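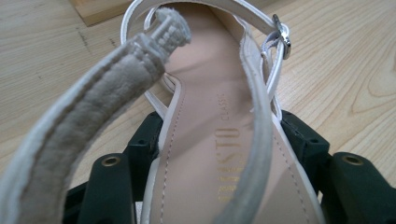
Bilyk Student Robotics Group, Clellik College, Pritport

4. Data collection

Shoes were picked for the Fillus project as they are awkward: straps, gloss, thin heels. Students worked in pairs with the hand-held gripper, 4 pairs in all, on the wooden table. Target was 200 grasps per pair. We logged 651 in total, of which 494 were kept after checking. Rest dropped for blur or bad labels.

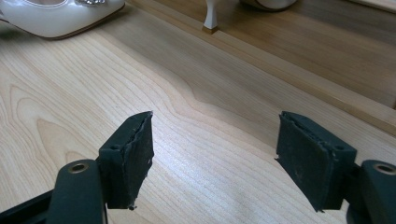

Figure 1. Open jaw over the table, white shoes behind. Note wear on both pads.

Pad wear was not controlled for. Should have been. Pads were not swapped between pairs, so later grasps are not strictly comparible with the early ones (see 5.2).

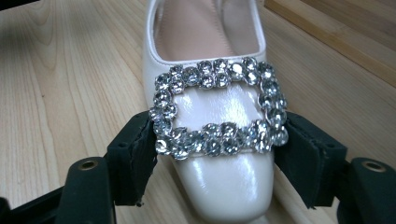

Each grasp was labelled by where the fingers met the shoe: toe, side or strap. Two students labelled seperately, disagreements went to a third. Strap labels caused most of the arguments.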